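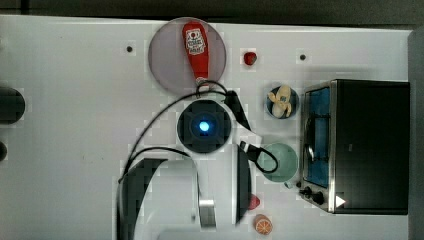 Hallgate Play Centre: winter premises inspection
Form 503. Completed by Gunārs Koppel, Sun 25 December, building closed to the public.

Mark each line OK, ACTION or N/A. Comments go underneath. Anything marked ACTION is carried over to the January sheet until it is signed off.

We use cookies to remember your settings and to see which pages are read. Accept all / Manage choices

ENTRANCE AND OUTSIDE

1. Path and ramp clear of leaves, ice and moss. ACTION
Moss on the north side of the ramp again. Grit bin is half full. Scrape and treat before reopening.

2. Gate latch closes on its own. OK
Stiff in the cold but catches.

3. Outside light working. ACTION
Lamp over the bin store is out. Promby have the fitting on order.

FIRE

4. Final exits open fully from inside without a key. OK

5. Extinguishers in place, pins in, in date. OK
The one by the office has been moved back to its bracket. Please stop using it as a door stop.

6. Alarm call point tested and panel reset. OK
Tested from the point by the back door. Sounder in the main toilet is quieter than the others. Ekex to look at it on their next visit.

7. Emergency lights. ACTION
Corridor unit went out after 80 minutes on the full discharge test. The rest stayed on. New battery pack needed.

PLAY ROOM 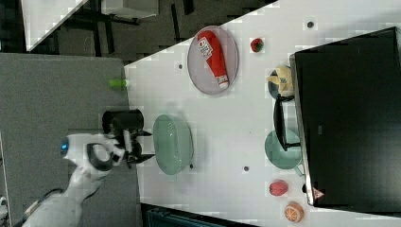 Play food table, ketchup bottle on its plate

8. Play food and toy pans free of splits and sharp edges. OK
Checked by hand. Anything that cracks goes in the bin and not back in the box.

9. Low shelving fixed to wall. OK
Bracket behind the dressing-up rail tightened a quarter turn.

10. Finger guards on hinge side of doors. ACTION
Guard on the store cupboard has come away at the bottom. Taped for now.

11. Socket outlets undamaged, no scorch marks. OK
All 29 looked at. Portable appliance labels are a separate job and are not covered by this form.
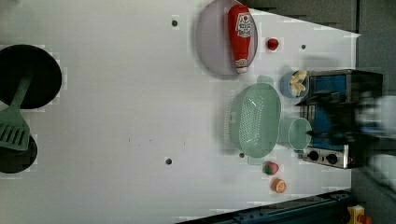 12. Blind cords on cleats and out of reach. ACTION
Middle window cleat is loose. The screw hole has gone, so it wants a plug and a longer screw.

13. Floor free of trip hazards. OK
Mat by the sink curls when the heating is on. Keep an eye on it.

WATER AND HEATING

14. Little-used taps run for 5 minutes. OK
Cleaner's sink and outside tap both done.

15. Radiator covers secure. OK

16. Boiler cupboard clear of stored items. ACTION
Folding chairs and a box of bunting in there. Same as last time. Pärn will not service the boiler until it is empty.

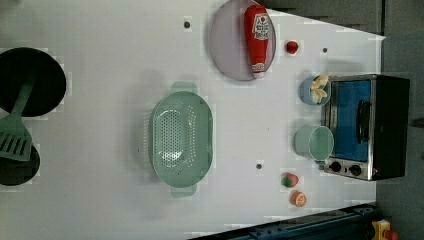

3 min read

Notes for whoever does January: the key for the meter cupboard is now on the red tag. Line 7 needs an electrician, so ring early in the week. Lines 1, 10, 12 and 16 can be done in-house. First aid box was short of small plasters and eye wash, both added to the shopping list.

Signed: G. Koppel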